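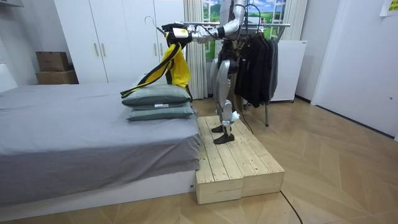

Catalogue issue 33, page 50

Print this page | E-mail this page

Grekier Garment Rail

A freestanding clothes rail for spare rooms, rentals and small flats. The steel frame is powder-coated in black or grey and goes together with the hex key supplied. Allow roughly 30 minutes.

Width: 600 mm
Maximum load: 50 kg, spread evenly
Feet: rubber, adjustable for uneven floors
Colours: black, grey

Hangers are sold separately. The Toledo shoe shelf fits the lower bar and can be added later. Wipe the frame with a damp cloth and check the bolts after the first month. Not suitable for outdoor use.

Orders placed before noon leave our Finport warehouse the same day. For trade prices, ask for Celeste Ibarra.

Print | E-mail to a friend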